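Can a Robot Do the Dishes Yet? A Long Talk with Oddur Riis

By Laiba Jatoi
7 November 2020

38 shares | 12 comments

Oddur Riis wants to talk about dish towels. I had come with a page of questions about the future of housework, and I got through two of them before he was up out of his chair, pulling a towel off a hook to show me how many shapes it could make when he dropped it on the floor.

"Look at that," he said, and dropped it again. "And now look at it. Same towel! A mug is a mug wherever you put it. This thing is something new every time it lands."

Riis works on home robots at Plundusero, where he runs a project called Kiani. The aim of Kiani is easy to say and very hard to do. He wants a pair of robot arms to clear up a kitchen counter the way a reasonable teenager would, with the plates in the rack, the mugs hung up, and the cloth folded and put somewhere sensible. He has been at it for seven years, counting the time before it had a name, and he still talks about it like somebody who got the job last week.

I asked him the question straight out. Can machines do chores yet?

"Some of them, some of the time, in a kitchen they know," he said. "Is that a yes? My mother would say it's a no. She'd say, I have a dishwasher, call me when it can load itself."

I laughed, but he was serious about the dishwasher. He thinks it's one of the best robots ever made, and that we stopped calling it one because it works. The same goes for the washing machine and the bread maker. Each of them does a single job inside a closed box, and each leaves the awkward bits on either end to a person. You scrape the plates. You carry the wet clothes. You get the loaf out with a wooden spoon and some bad language.

"The chores we have left are the in-between ones," Riis said. "Picking up, putting down, moving it over there. We kept those because they were too easy to bother making a machine for. Then people like me tried to make the machine, and oh boy."

So where do things stand? He went through it for me chore by chore, and I'll give it here in the order he did, although he jumps around a lot.

Mugs are good. A mug has a handle and a rim, it's stiff, and it stays where you left it. When Kiani knows the mug, it can pick it up and hang it on a peg 50 times in a morning without much drama. The trouble starts with a mug it hasn't met, one with a fat handle or a very small one, and then the arm may come in at the wrong angle and knock on the side of it. "It's like a polite visitor at the door," he said.

Plates are fine one at a time and much worse in a stack. Two plates that sit close together look like one thick plate if the light is flat. Shiny ones are worse again, and clear ones he'd like to see banned.

Wiping is better than I would have guessed. The arms can wipe a counter nicely as long as the counter is empty. What they don't do well is decide. A person wiping a table lifts the salt shaker, wipes under it and sets it back, all without a thought. "We do have a version that lifts the salt," Riis told me. "It lifts it and then it stands there. I love it very much, but it's not a help."

And then there is cloth, which is what he really wanted to get back to.

On a good day, in his own count, the arms get a small cloth into a fold he would accept 60 percent of the time. He was careful about what that number means. It's a cloth they've practiced with, on a plain table, and "a fold he would accept" is a lot looser than a fold you'd find in a store. I told him 60 sounded high to me. He said it had sounded high to him too, until he imagined a dishwasher that washed six plates out of every ten.

"But when we started it was nothing! It was zero," he said. "It would close the gripper and come up with air. Or it would get the table as well as the cloth, and make a terrible noise. The day it first picked up one layer and left the other one lying there, I called my brother in the middle of his dinner."

Why is one layer so hard? Partly it's that a gripper with two fingers has very little feeling in it. You and I rub a cloth between finger and thumb and we know at once if we've got one thickness or two. The robot has to work it out mostly by looking, and from straight above a fold may be no more than a slightly darker line. Two arms help, because one can hold a corner while the other hunts for the next. They also get in each other's way, and a good deal of the past year went into teaching them to take turns.

I wondered if shops and cafes might get there sooner than homes. Riis spent a while advising Cultum, which runs staff canteens, on whether a robot could clear trays, and his answer surprised me. He thinks it'll be the canteens first, by a long way. Every tray is alike, every cup is alike, and the floor plan doesn't change when somebody has a birthday. Cultum's own trial cleared 70 trays over a lunch service, with a person standing by to rescue the spoons.

"Spoons nest," he said darkly.

He also has kind words for Oson, a smaller outfit that works only on towels for hotels. Oson gave up on copying how people fold and built a sort of table that does half the work. I had expected him to be sniffy about it, but he was delighted - he'd been to see it in October and had taken far too many videos, several of which I was shown. If you can change the table, he says, change the table. In a home you mostly can't, and that is why his end of things moves slower.

We talked about speed, too. This is where most people's excitement drops off, he says, when they see the arms in person. They are slow. A cloth that takes me four seconds can take the robot minutes, with pauses in which it seems to be having second thoughts. He doesn't mind that. If the kitchen is done when you wake up, who cares that it took all night? What he minds is the help. A machine that needs you to come and un-jam it twice an hour has given you a new chore.

Would he have one in his own house, as it is today?

"Yes, but I'd watch it, and then what have I saved?" He thought about it a bit more. "I'd still have it. I'd get up early to watch it."
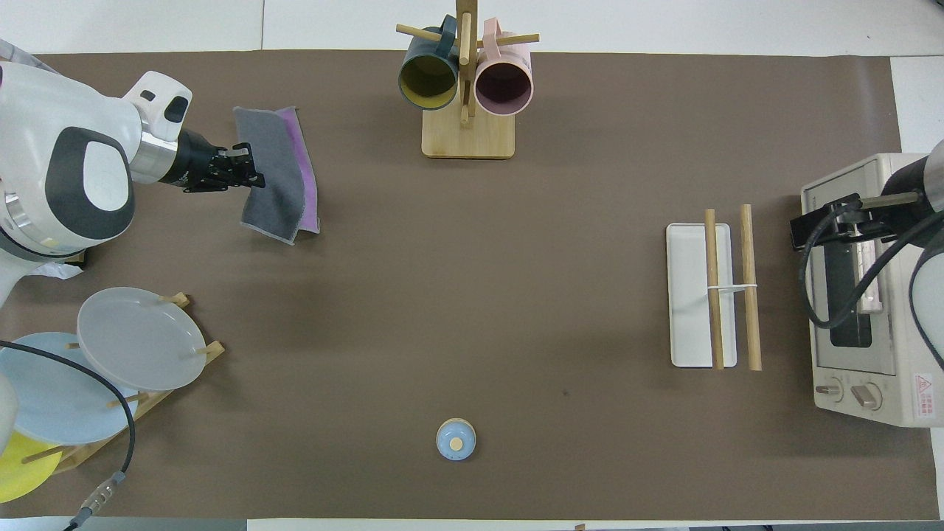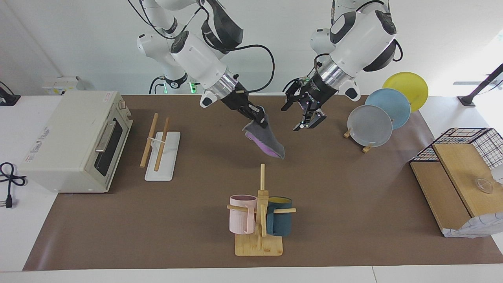
The gray and purple cloth with the robot arms, seen from two angles. In the second view, one gripper has it by its upper edge.

I did ask him, on my way to the door, which chore he'd most like to see done before he retires. I was sure he'd say laundry. He said it was putting the fitted sheet on the bed, and that he had no idea at all how to start, and he looked thrilled about it.

12 comments | Share this story

Like what you read? Get our newsletter in your inbox. You can unsubscribe at any time.

We use cookies to improve your visit to this site. By continuing to browse you agree to our use of cookies. Accept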